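Section 4: Getting your Flura water flosser going for the first time

Okay, you've got the box open, the charger is plugged in somewhere and the light on the handle has gone solid green. If it's still blinking, go do something else for a while and come back. I wrote this part of the guide after using the Flura every night for months, so you'll get the official steps from me plus the stuff I learned by spraying my own bathroom mirror (twice!).

What you need on the counter before you start:

The handle, charged
The water tank, with the flap on top that snaps open
One standard tip (the clear one with the colored ring)
Lukewarm tap water
A towel, and I mean a real one, not a tissue

4.1 Filling the tank

1. Pull the tank straight down off the handle. It's stiff the first few times. Don't twist it, there's a little rubber seal up there that doesn't like being twisted.

2. Open the flap and rinse the tank with tap water. Dump it out.

3. Fill it to the line with lukewarm water. Cold water works too, but if your teeth are anything like mine you'll regret it in about two seconds.

4. Close the flap until it clicks, then push the tank back onto the handle until that clicks too. Two clicks. If you only got one, start over.

Caution: water only, please. No mouthwash, no salt, no baking soda, no drops of that minty oil somebody's aunt swears by. Salt dries inside the pump and then the pump sulks. If your dentist wants you to use a rinse, swish it separately when you're done.

4.2 Putting the tip on

1. Make sure the handle is off.

2. Hold the tip by the ring, line up the flat side with the flat side of the hole and push until you feel it catch.

3. Give it a gentle tug. It should stay put. To take it off later, hold down the round release button on the back and pull.

Note: each person in the house gets their own ring color. Write down who is what before you all forget. We lasted a week before we had an argument over the purple one. 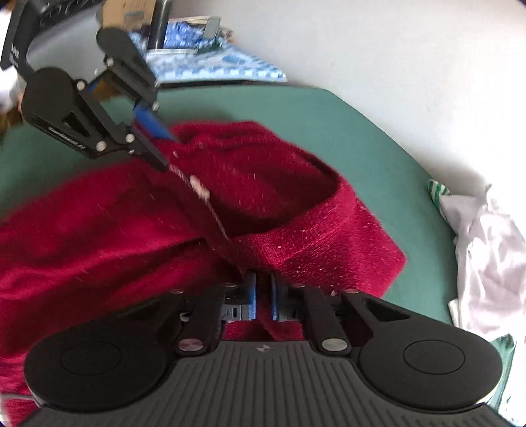
4.3 Picking a pressure setting

The Flura comes out of the box on its middle setting, and I'd really like you to change that before it goes anywhere near your gums. The low setting is marked with one dot. Low runs at 1419 pulses a minute and high goes up to 2455, and you will feel the difference, trust me.

1. With the handle still off, hold the mode button until one dot lights up.

2. Point the tip into the sink – not at your face, not at the cat – and press the power button.

3. Let it run for a few seconds. It'll cough and spit while the air works its way out, and then you get a steady stream.

4. Press power again to stop. The handle remembers the setting, so next time it will come on at one dot by itself.

Stay on one dot for the first two weeks. I know it feels a bit wimpy. I jumped to three dots on day four because I thought I was tough, and my gums let me know about it for the whole weekend.

4.4 Your first real go

1. Lean way over the sink. Farther than that. Your forehead should be nearly at the faucet.

2. Put the tip in your mouth first, then close your lips around it loosely, with enough of a gap at the corner for the water to run out. Lips first, power second! Every mirror accident I've had came from doing it the other way around.

3. Press the power button.

4. Start at the back teeth on whichever side feels easier. Aim right where the tooth meets the gum, at a right angle, and glide along slowly. Pause for a moment at each gap between teeth.

5. Do the outsides all the way around, top and bottom, then go back and do the insides.

6. When you're finished, press power while the tip is still in your mouth, then take it out.

One tank gets me around my whole mouth with a little left over. If you run out halfway, you're either being very thorough or you're still on high, so check your dots.

A little pink in the sink in the first few days is pretty common if you haven't been cleaning between your teeth much. It should settle down. If it's more than a little, if it hurts, or if it's still happening after two weeks, call your dentist and ask. Same goes if you've had a tooth out, gum surgery or a new implant lately: check with them before you start this section at all.

Caution: don't point the stream under your tongue, into your ears or up your nose. That last one is in here because of a support email.

4.5 Emptying and drying

1. Take the tank off and pour out whatever's left.

2. Run the handle for a couple of seconds without the tank to push out the last bit of water.

3. Pop the tip off, rinse it and stand it in the little holder.

4. Leave the tank flap open overnight. I kept snapping it shut out of habit and ended up with a tank that smelled like a pond.

The charging contacts should be dry before you put the handle back on its base. A quick wipe with the towel does it.

4.6 If something's off

No water, but the motor is humming: the tank probably isn't clicked in. Take it off, put it back, listen for that second click.

Weak stream on every setting: check the tip for gunk first. If you have hard water, it's more likely scale, and you'll want the vinegar rinse in Section 7.

Water leaking down your sleeve: either the seal is folded over or you're not leaning far enough. With me it's always the leaning.

Red light, three blinks: battery's low. It'll usually finish the session you're on, but charge it before tomorrow.

Red light that won't go out: stop using it and get in touch with the Branderska help desk. The model number is FL 2000 and it's printed on the bottom of the base, next to the serial number. Have both handy. Replacement tips come from the same place, and they ship from the Skemgate warehouse, so allow a few extra days if you're ordering in December.

Once you've had two comfortable weeks on one dot, move on to Section 5, where we get into the two-dot setting and the softer brush tip for braces and bridges.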